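The Quiet Drawer

So the first thing I learned at Modier is that you never say "Can I help you?" You say "Let me know if you want anything opened." Nga Đỗ taught me that on my first morning, before I had my coat off. People who walk into a shop like ours have usually gone around the block a couple of times already, and if you ask them a direct question they'll buy a candle and leave. We sold so many candles.

I was forty-four, newly divorced, and I'd spent nineteen years selling mattresses. I figured it was the same business, more or less (Nga laughed at that for a long time). The shop was upstairs from Trịnh Dry Cleaning, on the steep end of Tirholm, and everything smelled a little like steam and starch. Customers loved that, by the way. You could stand at the bottom of the stairs with a shirt over your arm and look like anybody.

Nga had the front. Lotions, robes, the nicer boxes. I had the back wall, which was everything with a motor in it. She made me read every manual. I took them home in a tote bag and read them in the bathtub with a glass of wine, and I can tell you that the people who write those manuals have never once been in a mood. "Ensure the device is clean and dry prior to enjoyment." That kind of thing. I used to read the best ones out loud to my cat.

Then in June my aunt Dolores came up the stairs.

I should explain that my family thought I worked for the dry cleaner. I never said I did! I said I worked in the Trịnh building, and my mother filled in the rest, and after that it would have been a whole conversation. For months people had been handing me their blazers at birthday dinners. I'd carry them in, pay full price, and carry them back. I was probably losing sixty bucks a month on my cousin alone, and he sweats.

So up comes Dolores, seventy-one years old, with a plastic-wrapped skirt over her shoulder, a little out of breath. I went down behind the counter like somebody had cut my strings.

"Let me know if you want anything opened," said Nga.

"I might," said my aunt.

I stayed down there with the tissue paper and the spare batteries. I could see her shoes. She had on the good navy ones, the ones from Uncle Ray's funeral, and they walked right past the candles. They walked past the robes. They went to my wall and stopped.

"Who knows about these?" she said.

And Nga, who is a wonderful boss and a terrible friend, said, "Oh, that's my colleague. She's just getting something off the floor." 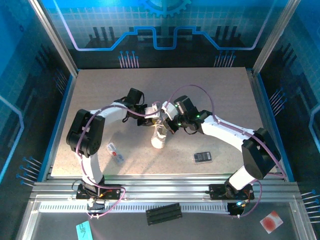
Well, I got up. What else was I going to do? I had a roll of tissue paper in my hand, so I held it out a little, like that was what I'd been after.

Dolores looked at me. She looked at the tissue paper. She looked at my name tag, which has a tiny gold peach on it.

"So you don't do the blazers," she said.

"I do not do the blazers."

"I gave you my winter coat."

"I took it downstairs, Aunt Dolores. It got done."

She thought about that for a while. Then she hung her skirt on the end of the robe rack, very neatly, and put on her reading glasses, and said, "All right. Tell me about the blue one."

I want to say I was professional. I'd given that talk so many times I could do it in my sleep! But I had never given it to somebody who taught me to tie my shoes. The blue one was a Firnum, the small model with 6 speeds, and I heard myself talking about the battery. I talked about that battery for so long. I told her how the charger clicked on. I told her it came with a 2-year warranty, like she was buying a toaster oven.

"Is it loud?" she said.

"No. It's pretty quiet."

"The walls in my building are nothing. I can hear Mr. Albee's crossword."

"It's quieter than that," said Nga from the front.

Naturally that was when Irfan Tjoa showed up. Irfan was the Firnum rep, and he came by every few weeks with a rolling suitcase and a pocket square, and he had never in his life met a person he couldn't talk to. He took one look at my aunt with the box in her hand and lit up like a birthday cake.

"Excellent choice," he said. "Silicone. Very gentle. Rinse with warm water and mild soap."

"Is there a bigger one?" said Dolores.

I went and stood in the stockroom for a minute.

When I came back out they had four boxes open on the counter and she was asking him what he made in a year. He was telling her! She said that wasn't enough for all that driving. He said his goal was to retire by 2050 and she said he'd be dead by then, eating out of gas stations like that, and wrote down the name of a soup for him on the back of his own business card.

She bought the blue one. It came to just over 100 dollars with the tax and she paid in cash, counting it out in fives from an envelope that said GROCERIES. I double-bagged it in plain white, and put in a little bottle of the cleaner for free, and she slid the whole thing into her purse next to her church bulletin.

Then she took her skirt down off the rack.

"You want me to take that down for you?" I said. It just came out. Habit.

"I can walk down a flight of stairs," she said. "How long were you going to let everybody think it?"

I said I didn't know. I said I thought Mom would have a stroke.

"Your mother," said Dolores, and took off her glasses and folded them up, "told me about this place."

I looked over at Nga. Nga was suddenly very busy with the candles.

"Mondays," Nga said, without turning around. "She comes on your day off."

My aunt patted my cheek and started down, one hand on the rail, the skirt swishing in its plastic. Halfway she stopped and called back up that Sunday dinner was at five, and that my cousin had a blazer for me, and that as far as she was concerned he could keep on paying me back whenever he felt like it, so I might as well start charging him double.

I sold Irfan a candle. He said it was for his car.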